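Sausage sizzle fundraiser moves indoors as club sells 449 serves

A neighbourhood football club has sold 449 sausages in bread without lighting a barbecue, after its usual winter sizzle was replaced by pre-ordered lunches cooked in home kitchens.

Families at Frimpong Park Football Club signed up to cook in small batches and left the wrapped orders at the clubrooms for pick-up on 12 August 2020. The club said 247 households placed an order.

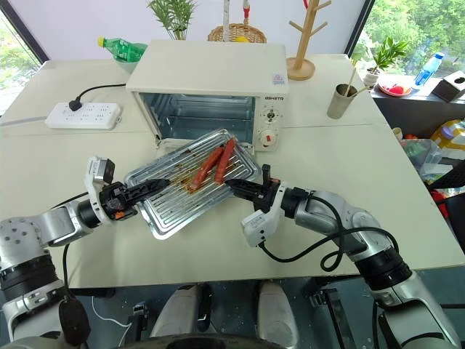
Photo: Supplied

Money from the lunches will go towards new goal nets and the hire of the Gemar Street ground, where fees are due in October. Orders cost $2 a sausage, with onions free. Vegetarian sausages were offered for the first time and made up 30 of the serves.

Cooks were asked to use an oven or grill, turn the sausages once and check that they were cooked through before wrapping. Bread came from Protico Bakery, which gave the club a discount on sliced white — the wholemeal was full price.

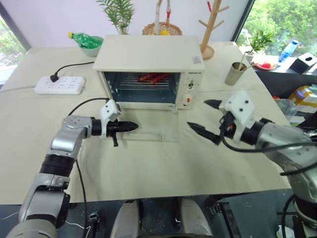
Iddrisu Antwi said he would order again but missed standing around with the other parents, and thought the onions needed longer.

The club has not decided whether its spring sizzle outside Zinov Hardware will go ahead. Players who still have order money at home can hand it to their team manager at training. Unclaimed bread has been frozen for the under-nines breakfast.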